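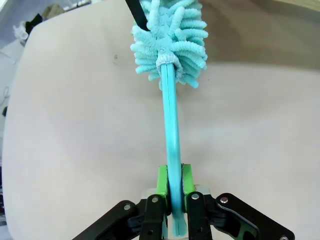

Dusting tips from the Mastside open day

Christos Andreadis ran the cleaning bench at the Mastside workshop open day in May, with a robot arm on the dusting. The settings he gave us apply equally to a duster held by hand.

Grip. Hold the handle from both sides, well below the collar. Squeeze only until it stops turning. Rubbery pads hold a smooth handle at lower force than bare metal.

Speed. The arm was set to 15 cm a second on open panels and half that at edges. Faster strokes throw dust into the air.

Pressure. Let the tips of the strands touch and no more. Flattened strands push dust into a line.

Order. Top to bottom, one direction, each pass overlapping the last by a third. Turn the handle a quarter after each panel.

Curved surfaces. Tilt the handle to follow the curve.

Washing. Microfibre heads go in warm water with a little washing-up liquid. No fabric softener, it coats the fibres. Dry fully before use.

The bench log stood at 121 panels when we left. Printed settings sheets are kept at the Mastside front desk.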